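Drawers first, then the rest

The mornings at Brandport's test room start with coffee and an argument over who gets the good chair. Krisztina Somogyi spent 15 years on the packing line upstairs. Now she teaches grippers to do bits of it. Handles, mostly. Pull, let go, again.

"My wrists are better," she says. "My patience, no."

Target for September: 3000 recorded tries. They have 891. Dezső Kiss, who runs the shift, isn't worried – or says he isnt.

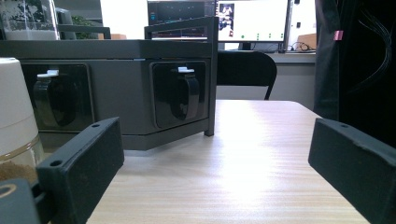
Two black gripper fingers at the bench, with the dark gray unit and its loop handles between them.

What changes for people? Depends who you ask. The Skunov line went from two crews to one last year, 17 people moved to other jobs in the building. Most stayed. Fares Moussa went to maintenance and likes it, better hours. Haiyan Gu misses the noise and the company, and she's still waiting on the training she was promised.

Pay is the sore spot. Teaching a machine isn't in the old job grades, so Somogyi is still paid as a packer. Talks on that start again next month. She has a list ready, two pages, typed up at teh kitchen table.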